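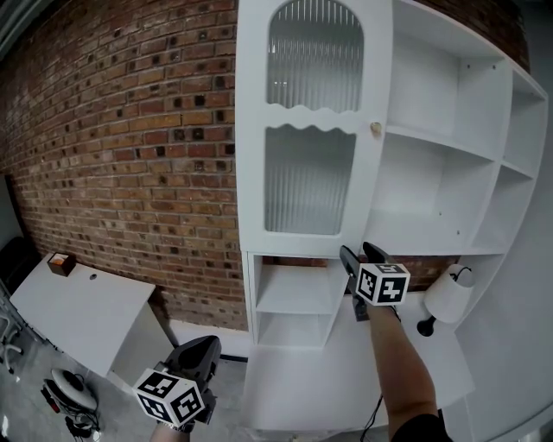 The white cabinet against the brick, shelves empty.

How to Clean Ribbed Glass Cabinet Doors (and the Shelves Beside Them)

Posted 9 January 2023

I fell for ribbed glass the moment I saw it, and I would choose it again tomorrow, but my goodness, those little grooves do love to hold on to dust! If you have a cabinet like this one, with fluted panes in the door and open cubbies next to it, set aside 20 minutes on a quiet afternoon and put the kettle on for afterward.

What you need

A soft paintbrush, the kind you would use for trim
Two microfiber cloths, one damp and one dry
300 ml of warm water in a small bowl
3 drops of dish soap
A cotton swab or two

Step 1. Empty the shelves
Take everything out, even the things you think you can work around. I always tell myself I can just slide the books over, and I always end up with a gray line down the middle of the shelf. Pile it all on the bed or the sofa. If there is a lamp on the desk underneath, unplug it before you bring out any water.

Step 2. Dust from the top down
Start with the highest cubby and work your way to the lowest. Run the dry brush into the corners and over the peg holes, which collect a surprising amount of fluff. If you live with an old brick wall, as I do, you will get a fine reddish grit as well (mine sheds a bit more every June, when the windows are open). Brush it off dry, as it smears if you wet it first.

Step 3. Brush the glass with the grooves
Hold the door steady with your free hand and draw the brush straight down, following the ribs. Going across them only pushes the dust from one groove into the next. Take your time along any curved or scalloped edge, where the glass meets the frame.

Step 4. Wash and dry
Stir the soap into the water, dip in the first cloth and wring it out until it hardly drips. Wipe downward again, one pane at a time, then follow with the dry cloth. Please don't spray cleaner right onto the door! It runs into the bottom of the frame and sits there. I did that for years with my old Sterkby bookcase and the paint bubbled all along the lower edge.

Step 5. The knob
Use a barely damp cotton swab around the base of a brass knob and buff it with the dry cloth. I skip the polish, as I like brass a little mellow.

Step 6. Put things back slowly
Leave the door open until everything is fully dry. Then bring your things back a few at a time, and see whether you might like a cubby or two left bare. I nearly always do, for a week anyway.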